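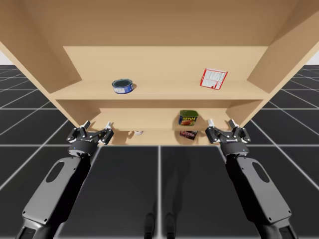 We're after people to drive robots with us this March!

You don't need to know the first thing about robots to apply. If you can put the shopping away without losing your temper, you're already most of the way there. We're a small team at Godimex, based on the Rurkusby side of the canal, and our project (it's called Gavham, long story, ask me at the tea break) is all about showing a two-armed robot how to do everyday jobs by doing them ourselves first. You hold a pair of handles, the arms on the screen follow your hands, and the computer keeps a record of every move. Do the same small job enough times, in enough slightly different ways, and there's something for the robot to learn from.

The job this time round is shelves. Tins, boxes, packets, on an upper shelf and a lower one, and you pick them up, shift them along, swap them over or bring them down. It all happens in simulation, so you'll be working in front of a screen with the cabinet and both arms on it, and nothing you drop will land on anybody's foot. You will drop things. I dropped a great many things in my first week, and I help run the place.

What a session is like

You come in, you get a drink, and one of us sits with you for a practice run. The handles feel odd for the first ten minutes or so. Most people grip them far too hard and then wonder why their wrists ache, so we'll nag you about that. Squeezing the trigger closes the gripper on that side, letting go opens it, and there's a foot pedal to start and stop each recording. The pedal is on the left. We've had requests to move it to the right and if you're one of those people just tell us, it's on a long lead.

Once you're comfy, you get a short instruction on the screen, something like "move the tuna can next to the box", and off you go. Each go is called a demonstration and most of them are over in less than a minute. Then the shelf is set out afresh, with the things in different spots or leaning a different way, and you do the next one.

A tin standing upright is the friendly one – you come in level, close, lift, done. A flat cardboard box leaning on the back of the cabinet is a proper little so-and-so. You can't get a finger behind it, so people find all sorts of ways round it. Some nudge the bottom edge out first, some tip it forward with one arm and catch it with the other. We love seeing that. Please don't ask us for the right way to do it, as we'd like yours. The lower shelf is the other tricky bit, with less height to work in, and it takes a while to judge how far in you can reach before you bump the board above.

If you make a mess of one, press the pedal, say "bin it", and we mark it as a miss. We do keep the misses, by the way (they're useful to the people doing the training), so there's no need to feel bad about them. What we'd rather you didn't do is rush. A slow, steady go is worth far more to us than a quick, jerky one, and you're paid by the session whatever your tally comes to.

How much and how long

We need 2,000 good demonstrations by the end of the month. We've got 253 in the bag from our own staff, and we're all a bit sick of tuna. So I'm looking for people who can each do 6 sessions, with two hours to a session and a decent break in the middle. Two in one week is fine, two in one day isn't, as your hands will hate you and so will your eyes.

You'll get £300 for the full set. If you have to stop part way through, you're paid for the sessions you did, no sulking from us. Bus fares are on top, just keep your tickets. Tea, coffee and the good biscuits are free.

Weekday slots start at 10am, 1pm and 4pm, and there are Saturday morning slots too, which go first, so get in early if that's the only day you can manage.

Who we'd like to hear from

Anyone over 18, really. I'm very keen to get a proper mix of people, as the last lot of recordings came nearly all from folk who play a lot of video games, and they all moved in much the same way. Knitters, bakers, bricklayers, people who stack shelves for a living, people who have never held a game controller – yes please, all of you. Left-handers especially! We're badly short of you.

You will need to be able to use both hands together and sit at a desk for the length of a session. Glasses are fine. The chair goes up and down, the desk does too, and there's step-free access from the car park. If you're not sure whether the handles would suit your hands, come and try them before you sign up to anything. We have two sizes and some softer grips, and I'm happy to open up early or stay late for a try-out.

One thing to be straight about: some people feel a bit queasy when the view moves. Ours stays put during a demonstration, so it's much gentler than a headset, but if you get travel sick from looking at a phone in the car then please do mention it and we'll start you off with a short go.

You'll also need to be all right with doing the same thing over and over. I find it soothing. My other half tried it and described it as "like being trapped in a very polite supermarket", so I suppose it depends on your nature. You can have the radio on or bring headphones.

What we record

We keep the movements of the handles, the movements of the two arms on the screen, what happens to the things on the shelves, and the time each go takes. We don't film you and we don't record your voice. Your name is kept apart from the recordings, and your sessions go under a number. The recordings are shared with Dudek, who do the training side of Gavham, and they don't get your name or contact details. There's a two-page form that says all this in a more grown-up way, and you'll have it at least a day before your first session so you can read it in peace. You can change your mind at any point up to your last session and we'll take your recordings out.

There's a longer job going as well

If you get on well with it, we're also looking for one person to stay on part time after March as a lead operator. That's three days a week to begin with. You'd be doing demonstrations on new jobs before anyone else gets to see them, sitting with newcomers on their practice runs, and going through the day's recordings to check that the ones marked good really are good (a tin that ends up on its side when it was meant to be standing is the usual culprit). It'd suit someone patient, with a fussy streak. You don't need a degree, and we'd teach you the computer side. Put "lead operator" in your message if you'd like to be thought of for it, and I'll send you the full details with the pay and hours. It won't count against you if your first session is a shambles.

How to apply

Send us a message through the contact form on this site with the word "shelves" at the top. Tell me:

your first name and the best way to reach you
which slots you could do, and which you definitely can't
whether you're left- or right-handed
anything you do with your hands, for work or for fun
anything we should know to make you comfortable

No CV, please. A few lines is plenty. I read them all myself and I'll get back to you within the week, even if it's to say we're full. If we are, I'll ask whether you'd like to go on the list for the next job, which has drawers in it.

Do bring a friend if you'd feel happier coming as a pair. We have two desks side by side, and you'd each be paid the same as anyone else. Wear something with sleeves you can push up, and leave any big rings at home as they catch on the grips.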